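**1/** Moved the two-arm setup at Fullow to the new Lavent planner this month. Replanning now takes 15 ms with both arms in the same collision world.

**2/** Clear film is still the hard part. Depth comes back full of holes wherever it wrinkles.

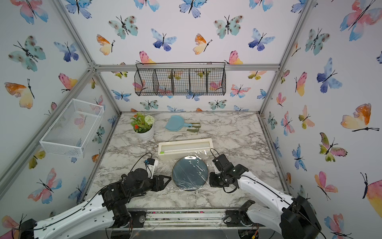

**3/** So perception now masks the film and fits a plane to what's left. Trained on 2,659 episodes, 1,472 of them with a wrapped item.

**4/** Next job is the gripper timing. Logs lag the wrist camera.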